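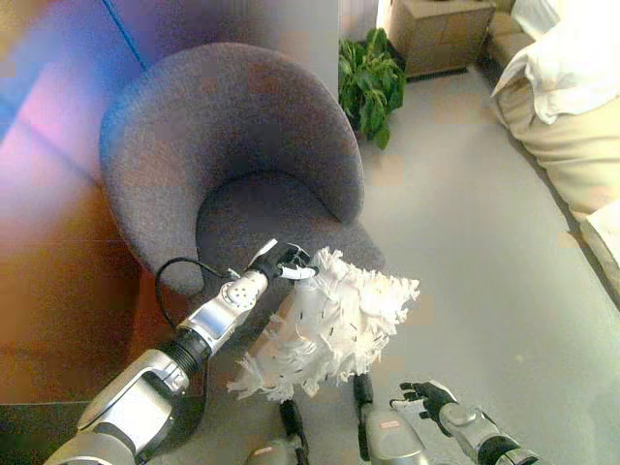 Do I have to list every job in a director's biography?

Posted by pudding_lane in Small Company Matters

I've been made operations director at Pudberg, a garden furniture wholesaler with 60 staff, and the company secretary wants "a short biography" for the annual report. The sample she sent is one paragraph long and contains 2 decades of somebody's career at Etoretti, with every promotion in order and the word "responsibility" wherever there was a gap.

My own past is less tidy. Eight years at Gunawan, mostly in the warehouse, then a stretch at Zaka that ended when Zaka did. Before that I sold conservatories by telephone. Do I have to put it all in? And must I give my age?

Replies

marginal_gains

If you're a private company, which it sounds like, there's very little anyone can make you say in a biography. Listed companies have rules to follow and yours will mostly have habits. Ask the secretary whether the bank or any outside shareholders expect a set form. If they don't, give your present job, the date you started, the last two employers and any other boards you sit on. Age is optional. Our chairman has been "over 50" in print for as long as I've worked here and he is about 70.

I would keep Zaka in. Anybody who cares can look it up, and a hole in the dates gets more attention than a dead company does. One plain line will do: "Head of Distribution at Zaka until it ceased trading in December." Put the year in, obviously.

The conservatories can go, unless you were very good at it.

tobermory_flats

just copy last years and change the name, no one reads them

quarterly_dread

I read them, it's part of my job, and I'm sorry to say people do copy last year's. I once had a finance director who was still "she" in the first half and "he" in the second.

Do use your proper job titles as they were at the time. If you were a shift manager at Gunawan, say shift manager. Upgrading yourself to "senior operations leadership" is how you end up explaining it to an old colleague at a trade show. And get the secretary to send you the final proof, after the designers have had it, as mine came back with my degree missing and somebody else's golf club.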